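Table notebook, small objects corner. Ivton workshop, shared pages

Continued from the page before. I write it the same evening, so that I don't forget which things stay and which go back to the cupboard.

The blue cloth is on the table again and the folding screen is behind it. I like this combination. The weave of the screen is pale and does not fight with small things in front of it, and the cloth is dark enough for white paper. What is difficult on this cloth is anything transparent. A straw almost disappears: the blue comes through it and you look for the ends. I should have thought of this before I wrote the list. 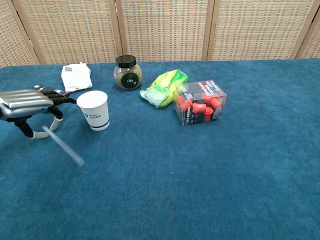
Ondport, Saturday, March 19, 2022

Things on the table today: paper cup, straw, the small packets, and the jar. All are in the far half, near the screen. The near half I left bare on purpose, it is the working side and I don't want anybody to start putting pens and mugs there.

Paper cup. White, standing upright. It is from the sleeve we bought at Holloway, and I have to say the quality is not so bad, but it is very light. If you pull the cloth to make it straight, the cup goes over before you notice. So first pull the cloth, then put the cup. I did it in the wrong order two times this week.

Straw. The transparent kind. I would prefer the striped ones for this cloth, only the store in Sterden has them in cartons of 2,000 and we need maybe 16 for the whole year. I will ask if the café downstairs can sell us a handful. For the moment we keep the clear ones. The colour question goes to the May list.

Screen. The uprights don't all stand straight, some lean, and I spent too much time on this. The floor at the back is not level. When I opened the outer panels a bit more toward the front it became steadier, and also it closes the sides of the table nicely. I put a pencil mark on the floor for the feet. Please don't wash it away.

Cloth. The felt is better than the cotton we had before, it does not crease where it was folded. But it collects every crumb and every hair. The lint roller is in drawer 7 (the label still says "tape", this is my fault). Brush always in one direction, from the screen to yourself. If you rub in circles it makes light patches, and these look like stains from a distance.

Packets. I wanted to have some things which lie flat next to the things which stand. The white paper one is a little crumpled and I leave it so, a new one looks too stiff. The red and black snack packet is the most easy thing to find on the whole table, even from the door. The white printing on it helps also. 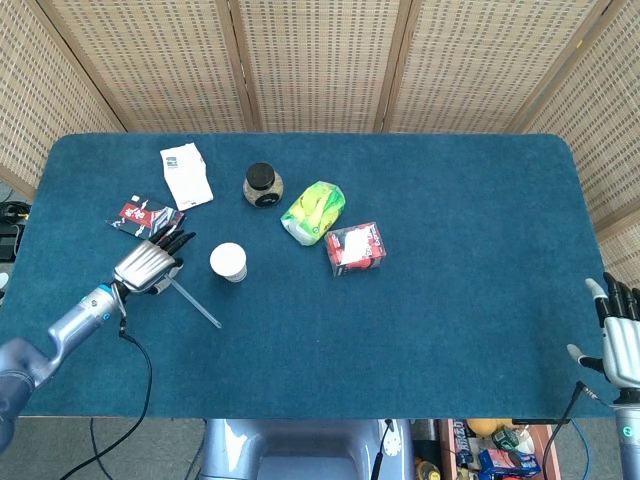 Table with the white packet, the red and black snack packet and the clear straw.

To do before next time:

Order the cups, stock code 281 in the Holloway catalogue. Check that it is still the same size.

Find a lid for the box where the packets are kept. The cupboard is damp in the corner and the paper one will go soft.

Ask about a second cloth, same felt, lighter colour. Grey would be my favourite. With grey the clear straw may be still difficult, so I want to bring home a sample first and try it on the kitchen table.

Put felt pads under the screen feet. I have them already, they are in my jacket.

Also the jar: decide if it stays. I am not sure. It takes much place for one object.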